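Battery sorting set, simulated, two arms

README, last touched in August, when Nikola Popescu lost a bet about whether anyone reads READMEs.

What you are getting

This folder holds 1,399 episodes of a simulated two-arm robot putting small loose batteries into a divided bin. The whole thing runs in a simulator. No real battery has been dropped, dented or chewed for the sake of it, though plenty of simulated ones have gone through the tabletop and kept falling, and for all we know they are falling still.

The set was made for Prorkow, our policy for small-parts tidying. Prorkow is a grand name for a network that spent its first month pushing things off tables. It learns by imitation, so it picks up whatever the operators did, including Dinesh Marikar's habit of pausing over the bin as if he had forgotten why he came in.

The task

Every episode starts with a bin that has three compartments and labels down one side, and a few batteries lying loose nearby. The operator picks up a battery, carries it over and puts it in the compartment named in the instruction. Then the next one, and so on until the table is clear or the operator gives up. Giving up is a legal ending and is recorded as one.

The instruction is a short sentence in plain English. We wrote the first batch ourselves and they all sounded like a parking ticket, so later ones were rewritten by people who had not seen the code. You will find "pop the green one in the end slot" next to "place green cylinder, compartment 3." Both are correct. Please do not clean them up.

Views

Each step comes with two wrist views and one outside view. The wrist cameras use a fisheye lens model, hence the black corners. Leave them in if you can. Cropping to a square throws away the fingertips, and a policy that cannot see its own fingertips becomes very brave. 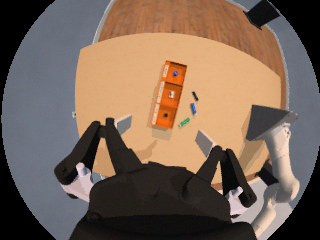
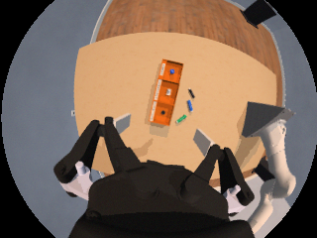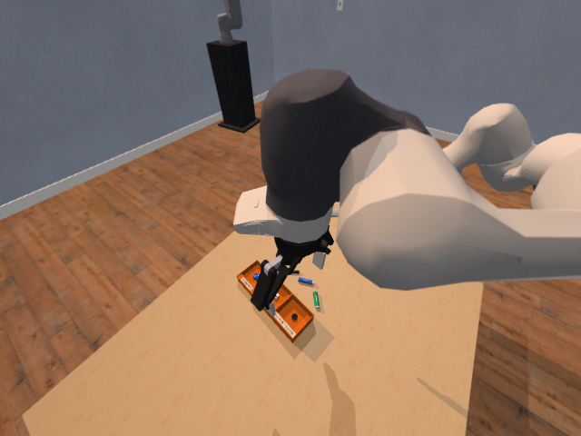 Orange bin and loose batteries: two fisheye wrist views, then the outside view with an arm over the bin.

The compartments may already have something in them at the start. The loader lists these under "occupants," and they do not count toward the score. An early version did count them, and for one glorious afternoon Prorkow was the best sorter in the building without moving.

The label lettering is too small to read in the wrist views at the size we ship. We know. The compartment names are in the episode notes, and the policy is meant to go by the instruction and by position. If you want to train on reading labels, render again at a higher resolution and bring a book.

How it was gathered

Operators drove the arms by hand, using the Komura control rig, in sessions of 48 minutes. The odd number is how long the rig went before its clock drifted – we fixed the drift and kept the number out of spite. Each operator had 2 warm-up episodes per session, and those are not included.

Table finish, lighting and battery positions are shuffled between episodes. The bin is nudged and turned a little as well. The arms are the same model throughout, so do not expect a policy trained on this to cope with yours on the first try. Or the second.

What is in the folder

episodes: one subfolder each, with views, joint positions, gripper opening and the instruction.
notes: start layout, occupants, compartment names, how the episode ended.
splits: training and test lists. The test list has 300 episodes with layouts that do not appear in training.
tools: a loader, a viewer, and a script called fix_everything, which fixes one thing.

Known problems

Batteries sometimes spin in place after release. The simulator thinks they are rolling. Nikola has views on this and will share them.

Shadows from the arms fall across the table and can land right on a battery. Early models treated a shaded battery as a new kind of battery. More lighting shuffles helped; they did not cure it.

In about 48 episodes the gripper closes on the bin wall and takes the whole bin for a walk. These are tagged "bin_moved." We left them in the training list, as the operators usually put it back, and putting it back is a skill.

Gripper opening is recorded as commanded, with no measured value. If the fingers are blocked by a battery, the number will say they are closed. Go by the picture.

The Wilter loader reads this set but swaps the left and right wrist views. Check before you train. Dinesh did not, and his policy reached for everything with the wrong hand for a week.

Use

Free for research and teaching. If you publish, cite the set by its folder name and version. Bug reports go to the Ristić tracker under "sorting," with the episode number and, if possible, without the word "obviously."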